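Ticket: Bornov site, battery not charging above 2 kW
Status: Resolved
Opened by: Birdie Marchetti
Handled by: Esmaeil Sadeghi, Tindard support
Opened: 20 September 2019

Reported problem
The solar array and diesel generator both run, but the Fotis inverter holds battery charging at 2 kW no matter how much sun there is. The generator starts every evening. It was fine in May.

First reply
Please send the charge log and the firmware version from the inverter menu. Leave the generator on auto for now.
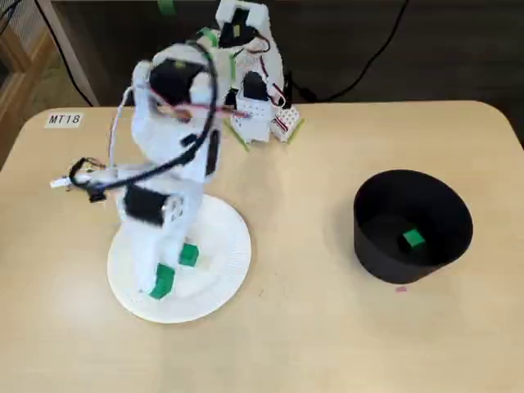 Does the generator need to be off while the log is exported?
It can stay on. The export only reads stored values and takes a few minutes.

Log received. The charge limit went down on the same day the Mthembu battery controller was replaced. The new controller came up with its default profile, and the inverter follows whatever limit the controller sends. Panels and cabling look normal in the log — no faults on either string.

Steps given
1. Stop charging from the inverter menu.
2. On the controller, open Battery, then Profile, and pick the bank that is installed.
3. Save, then restart the controller first and the inverter second.
4. Set the generator start point back to the old value. The profile change clears it.

Customer did steps 1 to 3. Limit still at 2 kW.

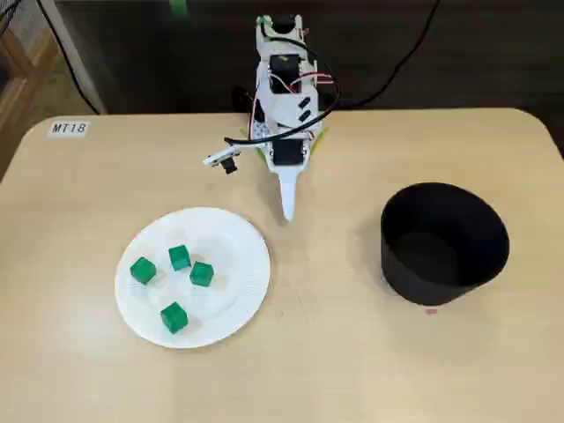

Why would the old limit come back after a restart?
The inverter keeps the last limit in memory if it restarts before the controller is ready. Wait until the controller light is steady, then restart the inverter again.

Update from customer: done, charging now follows the sun. Step 4 also done. Generator did not start last night.

Closed by Esmaeil Sadeghi.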